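Bundel Two-Arm Kit with Prelel Room Simulator

Price: $1480, kit and simulator license together
Sold by: Huenchumán Workshop Supply
Page written by: Margus Adomaitis
Stock: ships in August

What it is

Bundel is a bench-built robot with two arms on a fixed torso, sold as parts. You get shoulder shells, arm segments, wrists, two-fingered grippers, motor drivers, a wiring loom and a printed manual. You also get a license for Prelel, a simulator that holds a model of the same robot and a furnished room to try it in. You need your own computer, your own bench and more patience than the manual suggests.

We were slow to stock this. The maker's brochure talks about a helper for the home, and we have read that brochure before under other names. What changed our minds was the simulator, and only after a long stretch of using it in our shared shop. If you want a machine that tidies the living room, please buy something else, or wait. If you want to learn how an arm reaches for a thing and why it misses, keep reading.

Where we are with ours

The shop build is half done in hardware and a good deal further along in Prelel. We do the reaching work in simulation first because a bad command there costs nothing. The job we keep coming back to is a dull one: a black tray on a white table, a small orange item in the tray, get the gripper over to it without clipping the rim. We picked it because the brochure calls this sort of thing "effortless."
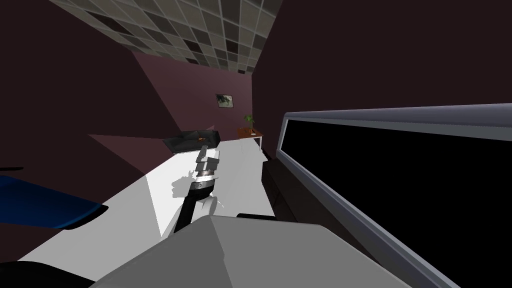 Our first complaint is the manual's chapter on camera setup, which runs to a page and a half and assumes you already know the answer. The software will accept a camera mounted at any angle and will not warn you that it disagrees with the arm's idea of up. You have to enter the mounting angle yourself, in a settings file, in radians, in an order the manual gets wrong. The correct order is roll, pitch, yaw. Write it inside the cover.

Second complaint: the inside faces of a glossy tray. Color matching in the stock software gets confused by shine, and Prelel's renderer is good enough to give you the same trouble you would have on a bench. I count that as a point in its favor, though it did not feel like one that evening. Turning down the saturation threshold helped. Switching to the depth channel helped more.

What's in the box

Torso panel and mounting plate
Left and right shoulder housings
Arm segments for both sides, 7 joints per arm
2 two-fingered grippers
Motor drivers, wiring loom, emergency stop button
Hex keys (throw these out and use good ones)
Prelel license, one seat
Manual, English only

Not in the box

Power supply. The listing on the maker's own site used to show one. Ask us which model we run and we'll tell you, but we don't sell it.

Cameras. The software supports several. We have tested the cheap kind and nothing else.

A base or stand. The mounting plate has a sensible bolt pattern and that's the end of the help. Ours is bolted to a welding table we already had. A folding table will walk across the floor.

Building it

The maker says an arm goes together in 90 minutes. I have put one together in that time, on my third go, with the screws already sorted into cups. Set aside a weekend for the pair and don't plan anything for the evening. The shoulder housings are the slow part: the cable has to pass through before the bearing is seated, and the drawing shows it the other way. If you've seated the bearing already, a plastic wedge will bring it out again. A screwdriver will also bring it out, and then you'll be ordering a bearing.

Label both ends of every cable. The connectors for wrist and elbow are the same part and will happily swap places.

Check each joint by hand before power goes on. It should turn smoothly and stop where the drawing says it stops. A joint that feels gritty will not wear in, whatever the support forum says. Take it apart.

About the simulator

Prelel comes with a handful of rooms. The one we use most is a living room with a TV on a dark cabinet, a sofa, a side table with a potted plant, and white surfaces that show up the arm's shadow very clearly. It loads quickly on an ordinary desktop and you can move the robot around it before you've tightened a single bolt.

Two-arm work is where I'd tell buyers to lower their hopes. Each arm plans well enough alone. Ask for both at once and the planner treats the other arm as a fixed obstacle that has somehow got in the way again. We've had good results holding both grippers up and open in front of the torso as a starting pose, then sending one arm off while the other waits. 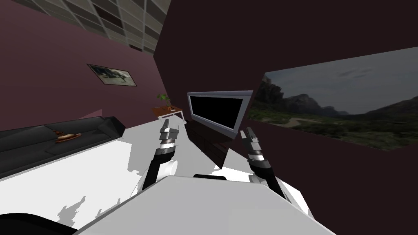 That pose is not one of the presets. Save it yourself under a plain name, and save it again after every update, as the last two updates cleared the user list. I reported this and was told it was by design.

How well does practice in Prelel carry over to the bench? Less than the brochure claims and more than I would have bet. Joint limits match. Reach matches if your mounting plate is level. Grip does not match at all: in the simulator the fingers hold nearly anything they close on, and you should treat a successful simulated grasp as a maybe. Soft objects are worse still, and I wouldn't bother with them.

Add-ons people ask about

Imham finger pads. Rubber pads that slip over the gripper fingers. I expected these to be a waste of money and I now have a set on each gripper. They do leave marks on pale surfaces. Sold separately, in pairs.

Imham quick-change wrist. We don't carry it. It adds length past the last joint, the simulator model doesn't know about it, and every reach comes up wrong until you edit the model by hand.

Extra Prelel seat. Only worth it for a shared shop where two people really do want to work at the same hour. We get by with one and a sign-up sheet.

Who should skip it

Anyone buying for a child under high school age. Anyone who wants it working by a certain date. Anyone who has never crimped a connector and doesn't want to start. Anyone who was moved by the line about "a second pair of hands around the house."

Returns and spares

Unopened kits can come back to us. Opened kits can't, but we keep bearings, drivers and gripper fingers on the shelf and sell them singly. The simulator license can't be returned once the code has been used, so run the free trial first on the computer you mean to use. If the trial stutters, the full version will too.

Questions go to the counter or to the shop inbox, marked Bundel. Tell us which manual revision you have, it's on the back cover in very small type.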